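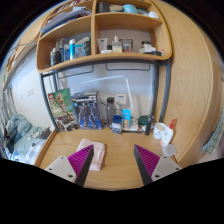

Associate, Software and Data Advisory

Tetano, Rurnden office

6 min read

We help the owners of small and mid-sized software companies sell their businesses, bring in a partner, or buy the competitor they've had their eye on for years. We're looking for an associate to join the team in Rurnden, and we're pretty excited about it, as this is the first time we've opened the role to people who haven't worked at a bank before.

Most of our clients started their companies themselves. They wrote the first version of the product, signed the first customers and, in a lot of cases, still answer the support line when things get busy. Selling is something they'll probably do once. They have a hundred questions, some of them at ten at night, and we love working with them. If you like getting to know how a business really runs (who pays, who leaves, why the renewals bunch up in January), you'll have a great time here.

What you'd be working on

The team has eight people. You'd be on two live deals at a time, with a little research work in between, and you'd report to Facundo Jara, who leads our work with companies selling to hospitals, clinics and labs. Facundo came to us from the product side of a scheduling software company and still asks for a login to every product we represent. Expect to be asked for your opinion on it too.

On a sell-side deal, you would:

- Build and look after the financial model, including the customer-level revenue data that goes into it. This is the biggest part of the job in the first month of a deal, and it can get messy. We've had revenue data arrive in one tidy export and we've had it arrive as a stack of old invoices.
- Draft large parts of the information memorandum with the client. You'll interview the head of engineering, the head of sales, sometimes the person who runs implementations, and turn what they say into pages a buyer can follow.
- Put together the buyer list and keep it current. For a typical process we begin with about 200 names and cut hard.
- Run the data room: set up the index, chase the missing contracts, answer the diligence questions you can answer and send the others to the right person the same day.
- Sit in on management meetings and take notes that the rest of the team can use. After your first couple of deals you'd be presenting sections yourself.

On the buy side it's a bit different. We do fewer of these, and they tend to start with a long conversation and a blank page. Our last one was for a company in Skimatau that makes dispatch software for repair crews and wanted a foothold in parts inventory. The associate on that deal spent the first stretch calling repair shops and asking what they used and what drove them crazy about it. It was some of the best work we've done!

Bravo

You'd also get your hands on Bravo, our in-house database. It holds 1,000 software deals that we've read up on and coded by hand: what the target did, how it charged, how it was growing, what kind of buyer ended up with it and how the price was structured, as far as we could find out. Every associate adds to it. It's slow work and we think it makes people better at this job faster than any training course we've tried. You see a lot of deals, and after a while you begin to notice things, like how differently two buyers will treat the same services revenue.

There's room to improve it. The search is clunky, the tags for payments companies need a rethink, and if you can write a bit of SQL or Python you'll make friends very quickly. You don't need to, though.

Who we're hoping to hear from

You've worked for two years or more in a job where you had to be careful with numbers and clear with people. That could be investment banking, audit, transaction services, consulting, corporate development, revenue operations or finance at a software company. We've listed a few, and we know the list isn't complete, so if you're coming from somewhere else, tell us how it connects.

We do need you to be comfortable with:

- Excel or something like it, to the point where you can build a three-statement model from scratch and explain each line to somebody else.
- Basic accounting, and in particular deferred revenue. It comes up on every deal we do.
- Writing. Plain, correct paragraphs. You'll write more than you may be expecting.
- Calling people you don't know.

It would be nice, too, if you:

- Have used or sold business software, or helped a company switch from one system to another.
- Speak Spanish or Portuguese. A growing share of our buyers are outside the United States.
- Have been through a sale, a merger or a fundraising from the inside, in any role.

You'll have to pass the usual securities licensing exams within your first year. We pay for the materials and the fees, and you get study time during working hours. If you fail one, you take it again, and several of us did.

Hours, pay and so on

Deal work is uneven. There are weeks when you'll be out by half past five and weeks in the run-up to final bids when you won't be close. We staff each deal with an eye on what else people have on their plates, and when one closes, the whole deal team takes time off before starting another. That time doesn't come out of your vacation.

The job is based in Rurnden. Most of us are in the office three or four days a week and work from home for the rest, and everyone comes in when there's a management meeting in town. Travel is mostly day trips to clients with the odd overnight stay.

Base salary depends on experience, and we'll give you the range in our first reply, before you've spent any time on interviews. There's a yearly bonus tied to the firm's results and your own work. Health, dental and vision coverage start on your first day. There's a retirement plan with a match, and parental leave is the same length for every parent.

Associates usually move up to vice president after three to four years. Two of our current VPs began here as associates, and one of them started on the buyer research desk, so there's more than one way in.

How to apply

Send us a resume and a short note. Skip the formal cover letter. In the note, pick a software product you know well, from work or from home, and tell us who you think should buy the company behind it and why. A page is plenty. We aren't checking whether you're right (there's no answer key), we'd just love to see how you think about it.

From there it goes like this:

1. A half-hour call with Facundo. Bring questions. He'll tell you about deals that went well and at least one that fell apart.
2. A modeling exercise, done at home with a made-up company. It should take an evening. We pay you a flat fee for doing it, whatever the outcome.
3. A visit to the office to talk through your model and meet the rest of the team, with lunch. If traveling is hard, we'll do it by video and you can come see us later.
4. References and an offer.

Everyone who sends in the note gets an answer, and everyone who does the modeling exercise gets written comments on it. We read applications as they come in and would like the new associate to start in January, though we can be flexible for the right person.

If you need anything adjusted for the interviews or the exercise (extra time, a different format, a call instead of a video meeting), let us know in your first message and we'll set it up.

Tetano is an equal opportunity employer. We can't sponsor a new visa for this position, but we're able to take over an existing one in most cases, so please ask. Applications and questions go to Facundo Jara through the careers form. Put "Associate, Rurnden" in the subject line.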